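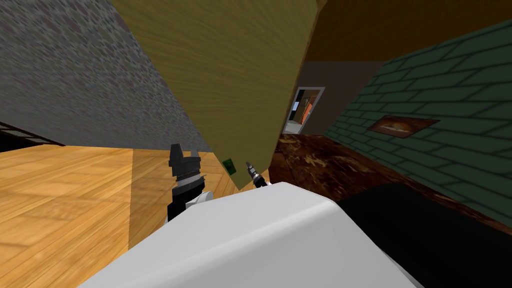 Every few months another lab tells us its household robot has learned from a mountain of simulated examples, and every few months I ask what was in the mountain. Skenstead's latest batch has 602 rendered homes, and I've looked through plenty of them. In one, speckled stone, dark green brick and a swirly marbled floor all meet within a few steps of honey-coloured wood, with a sunset-ish picture hung on the brick. Who lives there? The thinking is that if you shuffle the finishes hard enough, the learner will stop caring about them. Maybe. I'd like to see that shown before it's repeated.

My own quarrel is with the counting. Grimen boasts of more than 3,000 runs, as though a run were a unit of anything. Fifteen good ones, with the mistakes left in and somebody's notes on why the arm went where it did, would teach me more – and I suspect the machine too. The Uvier people threw out their failures to tidy the set, then wondered why their robot had no idea what to do after a fumble.

Rendered rooms are cheap, and I don't blame anyone for liking cheap. But real kitchens have crumbs, bad light and a drawer that sticks. Put the thing in three of those in October and publish whatever happens.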